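Flelside Workroom - Steel Container Loan Project
Progress report to the Tamley Fund, second period
Prepared by the project coordinator, Plamton Food Partners

1. Where things stand

The second period ran from September to the end of December. The main job was to get the workroom at Flelside set up and in regular use, and to move the container stock out of the hallway where it had been kept since the first period. Both are done. The loan side is running with 11 kitchens, two short of the 13 we named in the application. The written handling guide is late and will be finished in the next period.

We are asking for no change to the total grant. We are asking to move one small amount between budget lines, explained in section 6.

2. Workroom

The room was handed over with gray carpet, bare walls and a single outlet on the back wall, high up. We had hoped for hard flooring. The landlord will not replace the carpet before the lease review, so we have kept washing and draining out of the room altogether. Those stay in the kitchen across the corridor. The workroom is for checking, sorting, labeling and storing clean containers.

Furniture now in place:

- work table, light wood, with a white surface on top
- beige shelving along the back wall
- gray cabinet
- a monitor and desk for the stock list
- folding cart for moving stock to and from the kitchen

The white surface was a late addition. On the bare wood it was hard to see residue or water marks coming off a container, and people were lifting each one up to the light to check it. With white under it, a mark shows up on the sheet. It also protects the table. We started with one sheet and may go to a harder material later, as the current type dents if a container is dropped on its corner.

The shelving was secondhand and came from the Soler building when their storeroom was cleared. We paid for delivery only. The shelves are fixed and the gap between them is a little too low for stacks of the deep size, so deep containers are stored on the bottom level and the shallow ones above. This works for the present stock. If the stock grows we will need to look at it again.

Power is still awkward. The high outlet means a cord hangs down the wall and crosses part of the floor. We asked the landlord for a low outlet in the first period and asked again in this one. A quote has been promised. Until then we are asking people to keep the cart on the other side of the room.

3. Container stock

All stock is stainless steel, rectangular with rounded corners, in two depths. We chose the rounded shape in the first period and have had no reason to regret it. Food does not lodge in the corners, and the returns are easier to clean than the square pans most of the kitchens were using before.

Problems found on returned stock, most common first:

- label glue left on the side walls
- small dents at the rim, usually at a corner
- lids that no longer sit flat
- fine scratches inside from metal spoons

Glue is the one that takes the time. Some kitchens put their own date labels on the steel and the labels survive washing. We have tried two removable labels. The first came off in the walk-in cooler. The second stays on and peels cleanly if it is removed before the container is washed, but leaves a film if it goes through the machine. We have told the kitchens this and the number of sticky returns is going down, though slowly.

Rim dents matter more than they look. A dented rim stops the lid from closing and it also makes containers jam together when they are stacked. Anything with a bad rim now goes in a separate row on the shelving. We have not found anyone local who will straighten them at a price that makes sense, and a new container costs less than the one quote we received. For now they are lent out as open trays for dry goods such as bread rolls and onions.

4. Checking routine

The routine was changed twice during the period. The first version had people check the inside, the outside, the rim and the base in that order, with a paper slip for each container. It was too slow and the slips were not being read. The present version is shorter:

- set the container on the white surface, open side up, and look at the inside and the rim
- turn it over and look at the base and the outside walls
- put it on the shelf, in the glue row or in the dent row
- enter the result on the stock list

Checking goes best with one container on the table at a time. When several are put out together they get knocked, and it is easy to lose track of which have been turned over. The noise is also a consideration, as the room next door is used for classes in the mornings.

Fingerprints were raised by two of the kitchens, who said containers were arriving looking handled. They were clean, but steel shows everything. We now wipe the outside walls with a dry cloth at the end. We tried cotton gloves for a short time and dropped them, as they left lint.

The stock list is kept on the computer in the workroom. In the first period it was on paper and copied up later, and there were gaps. The electronic list has been in use for the whole of this period. It shows which kitchen has what, when it went out and what condition it came back in. It does not yet send reminders for late returns. We do that by phone.

5. Kitchens

The application named 13 kitchens. Of the two not yet taking part, one has closed its lunch service until spring and the other is waiting for its head office to approve outside containers. We expect the first to join in the next period. The second is less certain and we would like the Fund's agreement to offer the place to another kitchen in Plamton if there is no answer by the end of March.

Comments from the kitchens that are taking part have been mostly practical. They like having lids that fit. They would like a shallower size for baked items. Several have asked for delivery before 10 a.m., which we can do only on days when the van is not already booked. One kitchen returned everything in the middle of the period and then asked for it all back a few weeks later after a change of cook. It has been a steady borrower since.

Late returns are lower than we feared. The usual cause is that containers get pushed to the back of a freezer and forgotten. They do come back.

6. Budget

Spending is within the approved total. Furniture came in under its line thanks to the Soler shelving. Delivery came in over, mostly fuel and the extra morning runs.

We ask to move the $3000 left in the furniture line as follows: part to delivery, to cover the overspend, and the remainder to replacement lids. Lids are being lost and bent faster than containers, and we budgeted as though the two would wear at the same rate. A revised budget sheet is attached separately.

7. Next period

- finish the handling guide, with the short checking routine on one page
- get the low outlet quote settled one way or the other
- order replacement lids in both sizes
- try a shallow size with a small number of kitchens - only if the supplier will sell less than a full case
- decide on a harder white surface for the table
- bring in the twelfth kitchen

The handling guide was promised for December. It was held back while the routine was being changed, and the draft we had described steps that were no longer in use. A new draft will be sent to the Fund before it goes to the kitchens.

8. Photos
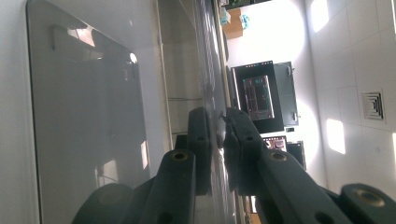
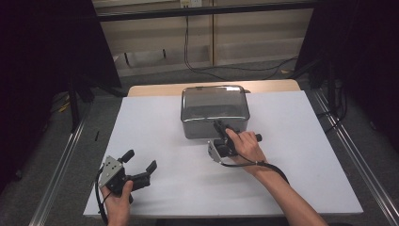
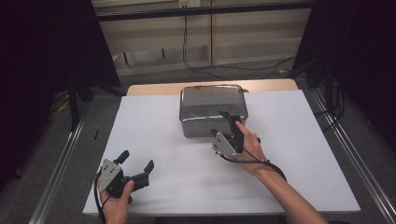

Workroom at Flelside. First photo: monitor and gray cabinet. Second and third: steel container on the white work surface, with the beige shelving behind.

Contact: Plamton Food Partners, Flelside workroom | © Plamton Food Partners | Back to top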